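Suche im Forum Suchbegriff eingeben Erweiterte Suche

Klebeband auf glattem Boden, welches?
9 Antworten · 188 Aufrufe

testel_72
Moin, wir teilen unseren Werkraum gerade neu auf und ich klebe erst mal alles ab, bevor Möbel gerückt werden. Malerkrepp oder richtiges Bodenband?
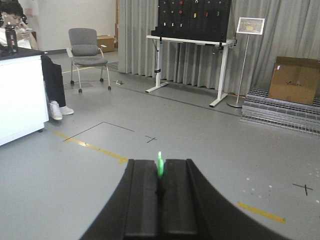

ridwan_oei
Bodenband, ganz klar! Krepp franst dir nach zwei Wochen aus. Ich nehme Gelb für die Laufwege und dünnes Schwarz für Stellflächen, so wie das Rechteck links auf dem grauen Boden, und kleine Kreuze für Punkte, die bleiben müssen.

Gallis
Seh ich anders. Gelb kriegst du nie wieder rückstandsfrei runter, frag mal meinen Vermieter ...

ridwan_oei
Doch, mit Föhn und Geduld. Und hinten am Vorhang muss eh noch aufgeräumt werden.
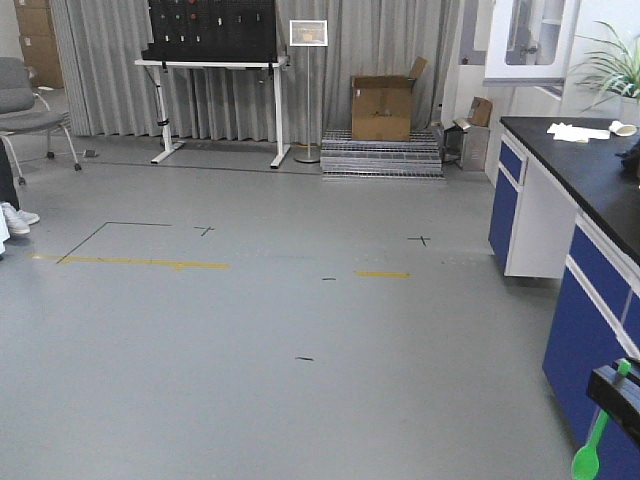 Gitterroste mit Karton obendrauf, daneben das Schildständerchen

Gallis
Die Roste würd ich hochkant stellen (und sichern!). Und der Karton gehört ins Regal.

evangelia.b
Jep, Regal! Bei uns kam erst mal eine blaue Kunststoffschale rein, oben ist noch Platz ohne Ende :)
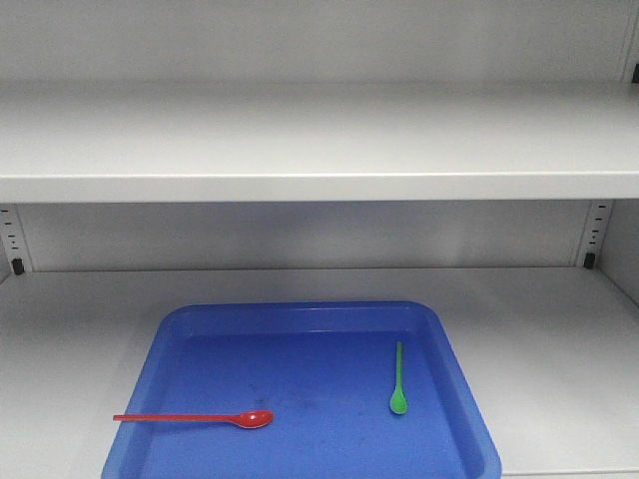
Fachböden versetzen

evangelia.b
Clips in die Schlitze, links und rechts gleich hoch, dann erst den Boden auflegen. Geht zu zweit viel besser.

testel_72
Super, danke euch! Dann wird's Bodenband.

Ähnliche Themen
Storora oder Cuervo für den Keller?
Klebereste vom Boden lösen
Vorhang als Raumteiler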